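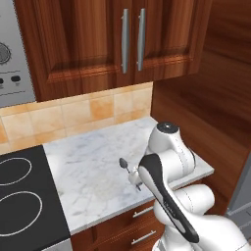 marblemuddle

Home | Ask | Topics | Kitchen & Bath | Members | Log in

We use cookies to keep you signed in and to remember your settings. Accept | Manage

Etch marks on white marble, can I fix these myself?

Posted June 29, 2024 in Kitchen & Bath

Hi all! We moved into our place in Castley in December and the kitchen came with white marble counters with gray veins running through them. I am completely in love with them (I grew up with brown tile and grout lines you could lose a pea in). But I've now got 2 dull spots near the sink where lemon juice sat overnight. They aren't stains exactly, there's no color to them. You only catch them when the light comes in low, and then they look like ghost rings. Soap does nothing. My sister-in-law swears by baking soda and vinegar, but something told me to ask first!

The finish is polished, I think, quite shiny. No idea when it was last sealed or if it ever was. Is this a job I can do myself or do I need to call someone out?

2 answers

sudsandstone
Please, please keep the vinegar away from it! Vinegar is an acid and so is lemon juice, so you'd be making a third mark while trying to get rid of the first ones. What you have is called etching. The acid eats a tiny bit off the polished surface and leaves it dull.

The great news is that small etches on a polished top are very doable at home, and it's so satisfying when the shine comes back. Get a marble polishing powder (the kind sold for etch marks, a general stone cleaner won't do it). Wash the area with plain dish soap, rinse it well, sprinkle on a little powder, add a few drops of water and rub in small circles with a damp white cloth. Two or three minutes of real elbow grease per spot. Wipe, rinse, dry, look at it from the side. Mine took 2 rounds.

If you can feel a dip or roughness with a fingernail, the powder may not be enough. Then you're into sanding pads. I did go that way on a bathroom sill, starting at 800 grit and working up, and it came out lovely, but I would not learn on a kitchen counter! Try a corner behind the toaster first, whichever way you go.

For sealing, put a few drops of water on a clean dry patch and leave them for ten minutes or so. If the stone goes darker underneath, it's drinking and it wants sealer. Just know that sealer helps with stains like oil and coffee. It won't stop lemon from etching.

Marked helpful by the person who asked

gravyboat_dan
I'd just live with it. Ours are covered in marks and I like them, looks like a old bakery. Keep a cutting board out for lemons and tomatoes and put a saucer down for your spoons when you're cooking sauce. If you do want somebody in, there's a stone guy out on the Halliday road past the feed store, can't remember what he charges but he did our hearth and it looks fantastic

Comment from marblemuddle
Thank you both!! Did the drop test and it went dark almost right away, so sealer is on the list too. Powder is ordered. Going to start behind the bread bin where only the crumbs will see. Does it matter if I seal before or after polishing?

Comment from sudsandstone
After! Polish, let it dry overnight, then seal. Have fun with it!

Contact | House rules | © Clevgate Community Help | Back to top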